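Home | Files | README | Changes | Contact

# Skistiscombe Jumble Price Lists

Handwritten and typed price lists from village jumble sales, copied out line by line and put into a plain table. The name comes from Skistiscombe, where the first box of lists turned up under a stage, beneath a second box that held only coat hangers.

## What you get

There are 2 files.

- `lists.csv` has one row for each priced thing, 2000 rows in all.
- `notes.txt` has whatever was scribbled in the margins. Much of it concerns parking.

The columns in `lists.csv` are `sale`, `item`, `asked`, `paid` and `remark`. The gap between `asked` and `paid` is where most of the interest lies, and also most of the bad feeling.

## How the lists were copied

I typed everything as written, including the spelling. "Vause", "vaze" and "varse" are three separate entries and will stay that way. If you want them joined up, the Wakero script in the tools folder will have a go, though it believes a tureen is a kind of trouser.

Prices in old money were left in old money. Prices given as "offers" were left as "offers". One sale priced its entire book stall in jars of chutney, and those rows have `chutney` in the `asked` column, which will break your sums and serves you right for adding up a jumble sale.

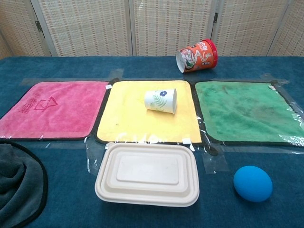 Where a price had been crossed out and a lower one put in, both are kept, with a slash between them. Where it had been crossed out and a higher one put in, I have done the same and added `cheek` to the remark.

## Known problems

The Szabó box got damp at some point before it reached me, and 12 of its lists can be read only in part. Missing words are marked with a question mark. Please don't write in with guesses — I have plenty of my own, and they are no good either.

"Misc." covers 1000 rows. That is half the data. I did think about splitting it up, got as far as "misc. (kitchen)" and "misc. (other)", and found that nearly everything was other.

Household linen is a mess. Tea towels, hand towels, face cloths and tray cloths were all sold as "cloths" by some stalls and as "smalls" by others, which led to at least one complaint in the margin.
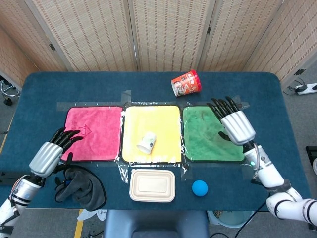 Pink, yellow and green cloth mats on a dark blue-green table.

Colours are given only when the seller gave them. "Sort of green" is a colour for our purposes. So is "was white".

## Things people have used it for

Mainly arguing. The lists are handy if you want to see how the price of a jigsaw changes once the stall admits to a missing piece, or how long a fondue set can go on being sold back and forth between the same two villages. They aren't a guide to what your own fondue set is worth. It is worth what is in the `paid` column, and you won't like it.

## Using and sharing

Do as you like with the table, but keep the Trasport file name on any copy. It was meant to be a working title and is a typing mistake, but too many scripts now look for it.

Corrections are welcome if you have the original list in front of you. Send the row number and the line as written. February lists are especially wanted, as most halls seem to have been too cold to bother.

Last changed October 4, 2025. Fixed the row where a bread bin was down as a bread bun.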